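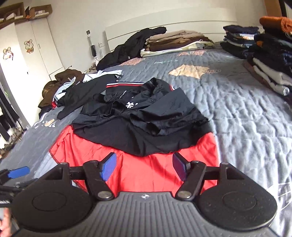
Geno Quilted Bedspread – Studon Home

Product code: Geno 177
Category: Bedroom / Bedspreads and Throws
Color: Gray
Availability: In stock, ships from our Vusarau warehouse

Overview

The Geno is a medium-weight quilted bedspread for everyday use. It goes over the made bed and stays there through the day, so it has to put up with people sitting on it, bags being dropped on it and the week's laundry being sorted on it. The quilting holds the filling in place and gives the top a fairly flat surface, which helps when you are folding clothes.

We have carried the Geno for several seasons and have changed very little about it. The stitching thread was made heavier in February, and the corners are now rounded on all sizes. Older Geno bedspreads with square corners will still match the current pillow shams in color.

Sizes

Twin: 68 x 88 inches
Full/Queen: 90 x 92 inches
King: 106 x 96 inches
Oversized King: 118 x 102 inches

Measure your mattress with the sheets and any topper on it before ordering. For a side drop that covers a standard mattress, add twice the mattress depth to the width. If your mattress is deeper than 14 inches, go up one size. On beds with a footboard the extra length can be tucked in.

The King will fit a Full/Queen bed if you want it to reach closer to the floor. The Twin is narrow for a daybed with a trundle under it, and most customers in that situation order the Full/Queen and fold one side under.

Materials

Face: brushed polyester microfiber
Back: brushed polyester microfiber, same color
Filling: polyester, 150 grams per square meter
Binding: polyester tape, double stitched
Thread: heavy polyester

The face fabric is tested by our supplier to 3,000 rub cycles before a new batch is accepted. Each batch is also checked for color against a master sample, but small differences between batches are normal. If you need two bedspreads for the same room, order them together and write "same batch" in the order notes.

Use on the bed

The Geno can be used alone in warm weather or over a blanket or comforter when it is cold. It is not meant to replace a winter comforter. The brushed surface grips a little, so it does not slide off the bed the way a satin spread will. It also picks up lint from fleece and knits. A sticky roller takes most of it off, and a dry rubber glove works too.

Many of our customers use the bed as a work surface at the change of season, with everything out of the wardrobe at once. A few things we have learned from their letters and returns:

Close zippers before laying jackets down. Open zipper teeth are the most common cause of pulled stitches.

Keep new dark denim off the bedspread until it has been washed. Loose dye will rub off on the brushed face and is hard to get out once it has been through a dryer.

Put heavy stacks near the middle of the bed or up against the headboard. A tall stack at the side will pull the spread down when someone sits next to it.

Puffy coats should be left flat and folded last. They take up the most room and they will push over a stack of shirts.

Do not iron on the bedspread. The face fabric will glaze under a hot iron and the shine does not come out.

Care

Machine wash cold on the gentle cycle with a mild detergent. The Twin and Full/Queen fit most home washers. The King and Oversized King should be washed in a large-capacity machine, as the filling can bunch up if the drum is too full.

Tumble dry low and take it out while it is still slightly damp along the binding. Finish drying on a line or over a railing. Do not bleach. Do not dry clean.

Treat spots before washing. Dab with cold water and a little dish soap, wait 10 minutes and blot. Rubbing will raise the nap and leave a patch that looks lighter than the rest, even after the stain itself is gone. Skin creams and face washes that contain benzoyl peroxide will fade the color. This usually shows first at the head of the bed, and it cannot be reversed. We do not treat this kind of fading as a fault.

Strong sun will also lighten the gray over time. Turning the bedspread end to end each time you wash it evens this out.

Repairs

A pulled stitch line can be closed by hand with gray polyester thread and a fine needle. Do not cut the loose end until you have knotted it on the back. For small holes we sell an iron-on mending sheet, the Gbeho patch, which goes on the back side with low heat and a pressing cloth. It comes in gray, white and navy, two sheets to a pack. Please use the pressing cloth. See the note on irons above.

Storage

Fold the bedspread in thirds lengthwise and then roll it. A rolled Full/Queen fits on a standard closet shelf. Cardboard boxes are fine for storage in a dry room if you line them with a clean sheet. Vacuum bags are fine for a few weeks but will flatten the filling if it is left in them all winter. A short tumble on low with no heat will bring most of the loft back.

Matching items

Geno pillow sham, standard or king, sold singly
Geno bolster cover
Gbeho mending sheets, pack of two
Vusarau underbed storage bag, large

Shipping and returns

Orders leave the warehouse within two working days. Each bedspread ships rolled in a plastic sleeve inside a carton. Creases from packing will drop out after a day or two on the bed, or sooner with a short tumble on low.

Unwashed bedspreads can be returned within 30 days. We cannot take back items that have been washed, or that have pet hair on them. If you find a fault in the stitching or the binding during the first year, send us a photo of the area and of the sewn-in label and we will repair or replace it.

Hotels and guest houses

Studon supplies the Geno in plain cartons for trade orders. The minimum is one carton of six, all in one size. Orders above 800 pieces are made to schedule and can be finished with a different binding color. Write to the trade desk with the sizes, the quantity and the date you need them by.

Page updated May 2019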